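三枚小齿轮

短篇小说

Shobha Krishnan 来铺子里的那天下着雨，是那种下得很客气的雨，不打伞也行，打了伞又显得自己多虑。她打了伞，伞下面还夹着一个用旧浴巾裹住的东西，裹得像个刚洗完澡的孩子。她在门口站了好一会儿，先把伞抖干净，再把鞋底在垫子上蹭了又蹭，才抬起头来问我，你们这里修不修冰淇淋机。

我说要看是什么样的冰淇淋机。

她说，手摇的，比你岁数大。
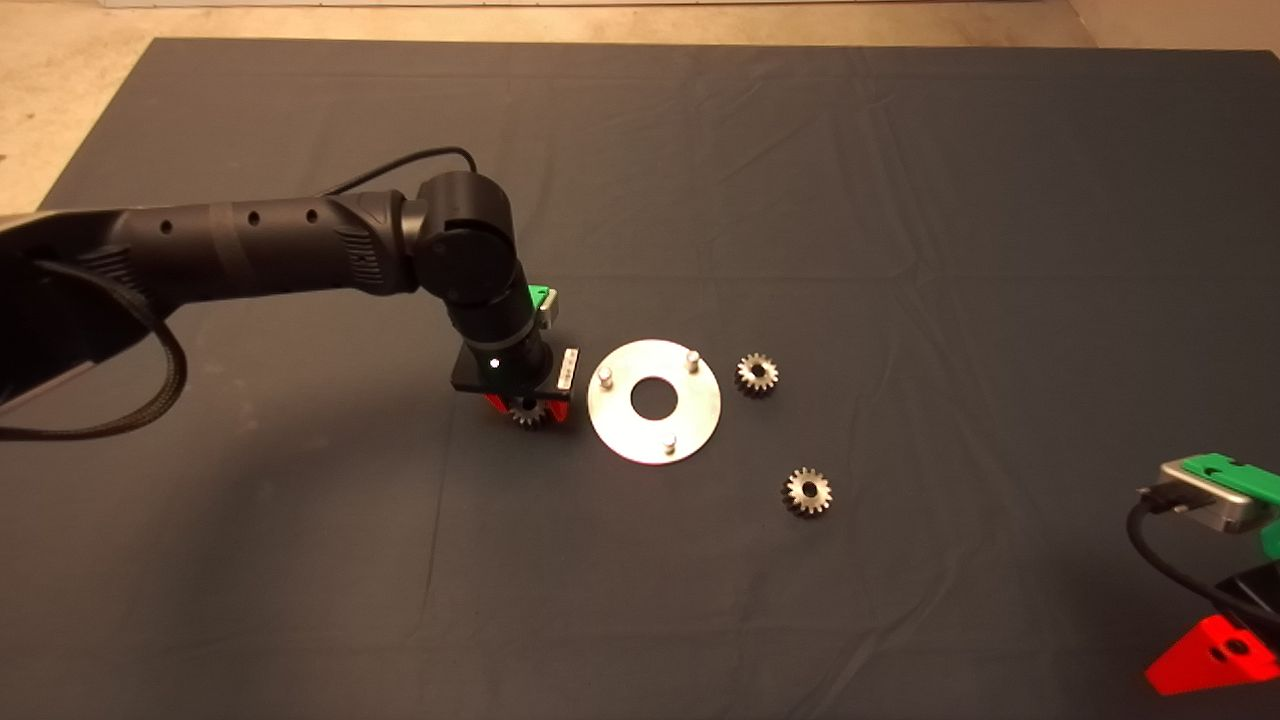
阅读时间：16 分钟

一

我得先讲讲我们这间铺子，不讲的话，后头的事情就不大说得清楚。

铺子叫 Cevside，开在 Cidell 街靠河的那一头，招牌是上一任老板留下来的，字母的漆掉了又补，补的颜色总差那么一点，远看像一排没有刷齐的牙。我到这里来的时候什么都不会，只会换灯泡和给自行车链条上油，师傅收下我，据他自己说，是看中我手小。他那双手大得像两把蒲扇，拧得动卡死了半辈子的螺母，可一碰到钟表里头那种细碎的东西，就得喊我过去。喊我的时候他从来不叫名字，只说"哎，小手"，我答应得多了，连隔壁裁缝铺的人也跟着这么叫，叫到后来，送信的人拿着一封写着我大名的信在门口转了两圈，愣是没人认领。

我们什么都修一点。缝纫机、台扇、绞肉机、八音盒、收音机的旋钮、轮椅的刹车、唱歌唱到一半就哭起来的电子琴。师傅的规矩很少，最要紧的一条是拆东西必须垫布。他说金属的小零件落在光桌面上会蹦，会滚，会在你眨眼的工夫滚到另一个世界里去，落在布上就老实了，像鸡回了窝。所以铺子里有一张桌子常年铺着一块深灰的大布，大得快把整个桌面都盖住了，边上还要垂下去一截。那布是从 Rusetex 买来的零头，Rusetex 是河对岸的一家布行，专卖别人裁剩下的料子，老板娘量布的时候总要多放一拃，嘴上却说亏了亏了，今天又亏了。

这块布洗过很多回，越洗颜色越说不准。师傅说是灰，我说是蓝，师娘说你们俩都去配副眼镜吧，那叫石板色。光从窗户那边来的时候它是一个样子，天阴了又是一个样子，我在上面找零件找久了，闭上眼睛还能看见它，连哪里有道折痕都看得见。

Shobha Krishnan 把她的浴巾放在这块布上，一层一层地解开。

二

那台机器叫 Lobo。

我后来问过好几个懂行的人，都说没听过这个牌子。可是铭牌就在那里，巴掌长的一条，字母圆滚滚的，很和气，底下打着一串号码，2,589。她说她小时候学认数字就是从这串号码学起的，先认得 2，再认得 5，8 总是画成两个摞起来的圈，9 写反了一整年，她父亲说没关系，反正机器认得自己。

桶是木头的，早就裂了缝，箍也松了，晃一晃会响。不过那都好办，难办的是桶盖上头那个齿轮箱。她用手指敲敲那个箱子，说，摇不动了。去年还摇得动，只是里面咯噔咯噔的，像有人在嚼冰块。今年夏天我把它从柜子顶上搬下来，它就不肯走了。

我问她多久没有用了。

她想了想，说，用是每年都要用的，一年一回。我父亲定的日子，七月里，芒果最好的那几天里挑一天。以前在老家是五月，五月就有好芒果了，搬到这边来以后，五月的芒果是酸的，得等船，等来等去就等到了七月。今年我跟孩子们说好了，7月13日，星期二。

我看了一眼墙上的日历，再看看她，她也正在看墙上的日历。我们两个人都没有说话，雨在外面还是那么客气地下着。

"还有六天，"她说，"我知道急了一点。"

师傅从里屋探出头来，他耳朵背，可是该听见的话一句都漏不掉。他说，放下吧，放下吧，齿轮的事情我们这里有小手。说完又缩回去了，接着跟他那台绞肉机生气。

按说她把东西放下就可以走了，别的客人都是这样的，写个条子，留个电话，过几天来取。可是她没有走的意思，她把伞靠在墙角，问我有没有多一把椅子。我说有，就是有点晃。她说晃的好，她家里的也晃。然后她就坐下来了，把手提包搁在膝盖上，从里面摸出一包炸得脆脆的豆子，往桌边推了推，推到布的外头，很讲道理地说，这个不放在你布上，油。

三

拆那个箱子花掉了一个上午，螺丝一共没有几颗，每一颗都像是跟谁赌气才拧进去的。我滴了油，等，再滴油，再等。等的时候没有事情做，就听她讲话。

她讲话很有意思，从来不从头讲起。她会先讲一句最要紧的，比如说"后来那只羊就没有人敢提了"，讲完停下来吃颗豆子，等着你问哪只羊。你要是不问，她也不恼，过一会儿自己绕回去讲。我那个上午听到了羊的事，听到了她姑妈把假牙掉进井里的事，还听到了她父亲是怎么弄到这台机器的。

她父亲在码头上记账，有一年有条船的货主付不出仓租，拿货抵，轮到他挑的时候好东西都叫人挑光了，剩下一堆马灯和这么一台木桶。同事们都拿马灯，马灯有用。他抱着木桶走回家，路上有人问他抱的是什么，他说是冰。问的人往桶里看，桶是空的。他说，你急什么，夏天还没到呢。

"我母亲气得一个星期没跟他说话，"她说，"我们那里一块冰要多少钱你知道吗？他抱回来一个专门吃冰的东西。"

"那第一回做的是什么味道？"

"盐味的，"她说，"他把盐放错了地方。盐应该放在外头，跟冰放在一起，他放到里头去了。我们一家人围着那个桶，一人一勺，吃得眼泪都出来了，还要说好吃，因为他摇了一下午，胳膊抬不起来，是我母亲喂他吃的。喂的时候总算开口跟他说话了。"

"说什么？"

"说，咸。"

最后一颗螺丝就是这个时候松的，我记得很清楚，我笑得手一抖，它倒自己转了起来。

盖子揭开，里面全是黑乎乎的旧油，稠得像熬过头的糖浆。我拿小木片一点点往外刮，刮到后来露出金属来了。她把椅子往前挪，椅子晃，她也跟着晃，眼镜滑到鼻尖上。

"我从来没有见过它的里头，"她说，声音忽然轻了很多，像进了别人家的卧房。

箱子里头是这么个构造：正中一枚齿轮，跟摇把的轴连着；外面一圈内齿；当中夹着三枚小齿轮，一边自己转，一边还要绕着中间那枚走。小齿轮是套在一块圆盘上的，盘子当中开一个圆孔，盘面上立着三根短短的销子，每根销子上坐一枚。摇把转得快，盘子就走得慢，慢下来的那点工夫全变成了力气，冰淇淋再稠也搅得动。师傅管这种叫太阳和行星，他教我的时候用的是一个橙子和几颗花生，讲完就把太阳剥开吃掉了。

我把这些讲给她听，手边没有橙子，就借了她的豆子。她听得非常认真，听完把三颗行星收回袋子里，说，所以我父亲摇的是太阳。

我说对，可以这么讲。

"他要是知道，"她说，"他会跟全码头的人去讲的。"

四

毛病很快就找着了。三枚小齿轮里有一枚崩了两个齿，崩下来的碎渣掉在旁边，把另外两枚也啃出了毛刺。毛刺可以磨，崩了的就没有办法，只能换。

换这个字说起来容易。Lobo 的齿轮到哪里去买呢？我打了一圈电话，问到的人都很热情，都说没有。有个人说他有一枚差不多的，我骑车过了河去拿，拿回来往销子上一套，松得能打转，齿也对不上，师傅看了一眼说，这个给绞肉机都不要。

末了还是得自己做。铺子后头有一台老铣床，师傅平时不许我单独碰，那几天他站在我旁边，双手背在身后，怕自己忍不住伸手。做坏了一枚，又做坏了一枚。第一枚是我量错了，第二枚是他咳嗽。他坚决不承认是他咳嗽，说我本来就手抖，我说我本来不抖的，师娘端着汤进来，说你们俩再吵汤就凉了，我们就都去喝汤。

Shobha Krishnan 每天都来。她说在家里坐着也是坐着，其实我看得出她是放不下那个木桶，桶在院子里泡水，要让木头胀回去，她隔一会儿就出去摸一摸，像摸发烧的人的额头。她带来的零食越来越复杂，从豆子到糕饼，从糕饼到一整盒浇了汁的什么，我叫不上名字，她写在纸上教我念，我念了，她摆摆手说算了，吃吧。

有天下午没有客人，她坐在那把晃椅子上问我，你们家夏天吃什么。

我说吃西瓜。我外婆把西瓜放在网兜里，吊到井里去，吊一个中午，捞上来切开的时候咔嚓一声，半个院子的人都过来了。她问井还在吗。我说井填掉了，外婆也不在了。网兜倒是还在，我搬家的时候带着，现在装蒜头。

她点点头，没有说别的，把盒子里最后一块糕推给了我。推到布的边上就停住，还是那么讲道理。

齿轮是在第四天的傍晚做成的。我把它跟另外两枚一起洗干净，吹干，摆在灰布上。新的那枚亮一些，不过也亮得不多，师傅说用上一个夏天就分不出来了。圆盘我也擦过了，平平地放在布上，三根销子朝上立着，中间的圆孔里看得见布的颜色。她把眼镜推上去，凑得很近。

"哪根销子坐哪一枚，有讲究吗？"

"旧的那两枚最好坐回自己原来的地方，它们磨合惯了。新的坐剩下的那根。"

"跟吃饭一样，"她说，"每个人都有自己的椅子。"

我说天晚了，明天白天光线好再装。她说好。她站起来拿伞，伞尖在布的下摆上勾了一下，轻轻的一下，我听见了一个声音。

那种声音，在修东西的铺子里待过的人都认得。很小，叮的一声，然后再有一声更小的，然后就没有了。

五

布上剩下两枚。

她站在那里，伞举到一半，脸色一下子就变了。我赶紧说没事没事，掉不远的，您别动脚就行。她就真的一动不动了，一只脚还踮着，我又说您可以把脚放下来的，她才慢慢地往下放，放之前先低头看了三遍。

师傅也出来了。他的膝盖不好，蹲不下去，就负责指挥，站在上头说左边，左边，你看看左边。我趴在地上，先看桌腿跟前，再看椅子底下，看完了把脸贴着地往远处看。水泥地面旧了，磨得发白，到处是擦痕和黑印子，哪一个印子看上去都像齿轮，伸手一摸都是印子。

找东西这件事情我有些心得。头一条是不能急，一急眼睛就只会扫，不会看。外婆找针的时候会先去洗手，洗完手，擦干，再回来坐下，好像针是约好了来见面的客人。我就也去洗了手。洗完回来，发现 Shobha Krishnan 已经跪在地上了，纱丽的下摆掖得整整齐齐，一手撑着地，一手把垂下来的布撩起来往里看。

我说您起来吧，地上凉。她说你外婆找针的时候，你在旁边站着吗？

我就也跪下来。

桌子底下跟上面是两个地方。从上面看是一块平平整整的布，规规矩矩的，到了下面，头顶上悬着布边，眼前是一把一把黑色的细电线，纠在一起从上头挂下来，散得到处都是。师傅年年说要理，年年没有理，我也年年说要理。她隔着这些线看我，像隔着一棵榕树的根。

"我们老家的房子后面也有这样一个地方，"她说，"床底下。我父亲藏盐的。"

"为什么要藏盐？"

"第一回做咸了嘛，后来每年夏天，做冰淇淋之前，我母亲就把家里的盐全收起来，只给他一包。他不服气，自己另外藏一包。"她往前挪了挪，"藏了也不放，就是要藏着。我母亲也知道他藏着。我找到过一回，没有告诉他们两个。"

师傅在上头喊，找到了吗？

她抬高声音说，找到一包盐！

师傅耳朵背，在上头高兴地说，那就好，那就好。

我们两个人在桌子底下笑得直不起腰，本来也直不起来。

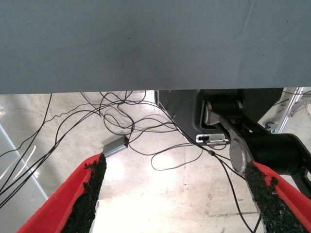 六

齿轮是她找到的。

它谁也没有去投奔，没有滚到墙根，也没有进什么缝，就卡在椅子那条短了一截的腿旁边，贴得紧紧的，怪不得我从远处看不见。她用两根手指把它拈出来，放在手心里，吹了吹，从桌子底下递给我。递的时候她的手有一点抖，我接的时候也有一点。

我拿到灯下去看，一个齿一个齿地看，没有伤。师傅也拿过去看，用他那只最大的放大镜，看完了说，好钢。他这个人夸人和夸东西都是这两个字。

既然都这样了，我们就没有等到第二天。灯拉低一点，布重新抻平，我拿镊子夹着小齿轮往销子上放，放下去的时候最怕歪，得悬在正上方，停一停，等手里没有别的念头了再往下落。旧的两枚各归各位，落下去都没有什么声响。轮到新的那枚，我把镊子递给她。

"我不行，"她说，"我老了，手抖。"

师傅说，抖没关系，布上接着呢。

她把眼镜摘下来擦，擦了戴上，又摘下来擦。然后她接过镊子，夹住那枚小齿轮，举到剩下的那根销子上头，嘴里小声数着什么，不是数数，后来她告诉我是在念她父亲的名字，名字很长，连着祖父的，连着村子的。念到村子的时候她松了手。

它坐下去了，可齿跟齿顶着，差那么一丁点没有对上。我用指甲在盘边轻轻拨了一下，它转过半个齿，往下一沉，就到底了。

接着是上油，合盖，装摇把。摇把的木柄磨得又细又亮，当中凹下去一块，她伸手握住，那块凹的地方跟她的手正好不合，大了一圈。

"他的手，"她说。

她摇了一圈。里面没有人嚼冰块了，只有一种很匀的、油润的声音，呼噜呼噜的，师傅说像猫，师娘从里屋出来听了听，说像你睡觉。

七

结账的时候闹了点不愉快。师傅开的价钱很低，她嫌太低，师傅说零件是自己做的，不要钱，她说自己做的才要钱。两个人一个耳朵背，一个嗓门小，你来我往地推了好半天，推到后来师傅说这样吧，星期二你们家做冰淇淋，给我们送一碗来就算抵了仓租。我才知道他虽然在里屋，羊的事、井的事、马灯的事，他从头到尾都听见了。

她说送什么送，化了，你们来。

于是星期二下午我们关了门。师傅换了件衬衣，扣子系到最上头一颗，走两步就要去松一松，师娘走两步就替他系回去。我空着手不好意思，在路上买了个西瓜，用装蒜头的那个网兜提着。蒜头倒出来之前我闻过，觉得没有什么味道，走到半路太阳一晒，就有了。

她家在坡上，院子不大，人倒站得很满，孩子们、孩子的孩子们，还有邻居。木桶摆在当中，箍紧过了，一滴水也不漏。芒果削了一大盆，船是赶上了的，甜得引来了蜂子。冰是敲碎的，盐放在外头，有个戴眼镜的小女孩专门管盐，她抱着盐罐子，很严肃，谁走近一步她就退一步。

摇要轮着摇。先是小的摇，小的摇几圈就跑了；再是大的摇，越摇越重，额头上都是汗。每个人接过摇把的时候都要先问一声，还是那个声音吗？前一个人就说，你自己听。

轮到师傅的时候，他坐在小板凳上，一只大手把木柄包得严严实实。我看见 Shobha Krishnan 站在廊檐底下看着那只手，看了很久，手里端着一摞空碗，忘了放下。

"那个凹的地方，"她走过来跟我说，"他握着正好。"

我说他的手是全街最大的。

"我父亲也是全街最大的，"她说，"码头上的人叫他蒲扇。"

我把师傅手像蒲扇的事讲给她听，她不信，说我编的，我说真不是，您问师娘。她就真的去问了，问完两个人站在那里笑，师娘笑得拿围裙擦眼睛。

小女孩忽然跑过来，拽拽我的衣服，问我是不是小手。我说是。她把自己的手举起来跟我的比了比，我的还是大一些，她有点失望，不过很快又想开了。

"奶奶说里面有三个小的，"她说，"有一个是新来的。"

"对。"

"新来的那个会吗？"

我说你听，它在转呢。她就蹲下去，把耳朵贴在齿轮箱上，一只手还抱着盐罐子。师傅摇得慢下来，怕夹着她的头发。蹲了好一会儿，她说听不出哪个是新来的。

然后有人喊好了好了，摇不动了，开盖吧，大家就都围上来。碗不够，师娘和我合用一只。颜色是很深的黄，勺子插进去能站住。师傅头一个吃，全院子的人都看着他，他含在嘴里，闭着眼睛，半天没有动静。

Shobha Krishnan 问他，怎么样？

他睁开眼睛，用耳朵背的人那种特别大的嗓门说，咸！

小女孩抱着盐罐子当场就哭了，说她没有放，她一粒都没有放到里面去。满院子的人忙着哄她，师娘在师傅背上拍了一巴掌，西瓜还吊在网兜里，挂在门把手上，谁也没有想起来切。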